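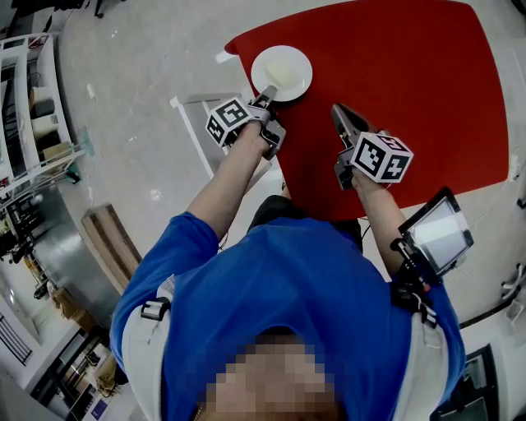 Shahnaz Sultana keeps her red table in the middle of everything. She bought it second-hand in Prurkholm, when she was looking for something completely different, and she says it decided the rest of the room.

"I went for a bookcase," she told me. "I came home with a table and four chairs, and my brother was not happy, because he had to carry them."

I visited her at three in the afternoon, when the lunch plates at Bandara are normally finished. Bandara is the small supper room she runs with Tania Sarkar, in a building from 1937 that was once the office of a seed merchant. The floor is speckled grey and the chairs are white. Most of the colour comes from the table.

I asked if red is not a difficult colour for eating. Sultana laughed at this. "People told me it makes you hungry, and other people told me it makes you angry. I only know that a white plate looks very good on it."

She is strict about plates. They must be round, white and without any pattern, and she sets them closer to the corners than I would do at home. The middle of the table stays free for the dishes which everybody shares.

"At my mother's house you could not put down your elbow," she said. "There was always one more bowl coming. So I learned to leave the centre open."

Sarkar, who joined us later with tea, has a different worry, and it is the polish. A glossy top shows every fingerprint, and she wipes it after each sitting with a damp cloth and then again with a dry one. "Shahnaz chooses the things and I clean the things," she said. "I would have taken a darker table. Brown, maybe."

They do agree about the rounded corners. The passage beside the table is narrow, and in their former place, which was called Ranadum, both of them had bruises on the hip from a square-cornered counter.

Storage is the part they still have not solved. Boxes go on the white shelves, and what does not fit there goes on the floor, to Sarkar's regret. She has asked for a tall cupboard. Sultana would like a bench with a lid, so that six guests can sit when the family comes.

"We will discuss it," Sarkar said, and poured more tea.

The supper room opens again in March, and the table will stay where it is.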